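Workshop Tips: Keeping the Software Side of a Two-Arm Bench in Order

Updated 20/11/2022

These tips come from running Kevilura, the control and planning package we use for small tabletop jobs such as packing, sorting and putting stationery away. Most of them apply to any setup with two arms and a head camera.

Name your poses by what they are for. "Left above case" will still make sense in May. "Pose 14 new" won't. Keep the names in one file and have both arms read from it.

Keep a rest pose for each arm and send both arms there before loading a new plan. Plans that begin from wherever the arm happened to stop are hard to compare with each other.

Set the speed limit in the controller as well as in the plan. We run new plans at 2 percent of full speed the first time through, then raise it. It is dull to watch. Keep a hand near the stop button anyway.

Check the hand-eye calibration at the start of the day. Touch a known point on the table with each gripper and compare it with where the camera says the point is. If the two arms disagree with each other, redo both. Fixing one arm to match the other only moves the error.

Small, shiny or white things are the hard ones for perception. A white box on a pale table gives the software very little edge to work with. Turn the overhead lights down a step, or add one lamp from the side so the box throws a shadow. Dark markers and colored erasers are usually found without help.

Give the planner the whole shape of anything with a lid. An open pencil case is a box plus a thin upright wall, and if the wall is missing from the model the planner will happily run a wrist straight through it. We model the lid a little thicker than it measures.

Cables count as part of the arm. Add a padded shape around the loop at the wrist and limit how far the last joint may turn. The default limit in Kevilura is wide, and we cut ours to 90 degrees each way.

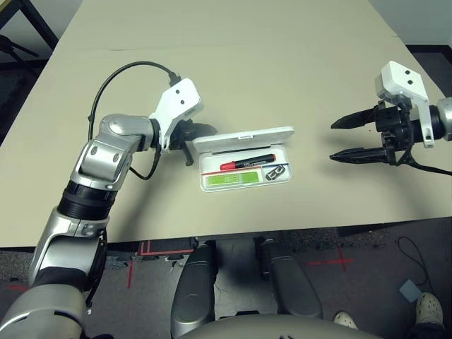

Do both arms need to be planned together?
Only when they share space. If each one stays on its own side of the table, separate plans are quicker to compute and easier to fix. Once both have to reach over the same box, plan them as one, or put a lock on the shared area so the second arm waits until the first has backed out.

Log the gripper opening along with the joint angles. When a pick fails, the opening at the moment of closing tells you whether the fingers met on nothing or stopped on the object. Without it you are left guessing from video.

Tell the software which compartment an item goes in, by name, and let it work out the coordinates from where the case is now. Fixed coordinates stop working as soon as the case gets nudged.

Mark the base position on the floor with tape and write the tape layout in the config notes. After sweeping or moving furniture, line the base up again before you touch any settings.

Save a copy of the config before every update. Trevor, the log viewer we use, changed its file layout between versions and could not open 79 of our older runs until we converted them. The converter is in the tools folder and has to be run from there.

Keep failed runs. We have 121 in a folder sorted by cause: not seen, seen in the wrong place, dropped, planner gave up. Replay a handful from each group after any change to the perception settings.

If the planner gives up often on one item, try a different approach angle before raising the time limit. A pen lying flat against a divider can't be gripped from every side, and more time won't change that.

Restart the camera driver if the depth picture starts to flicker. Unplugging the camera works too, but then the calibration check has to be done over.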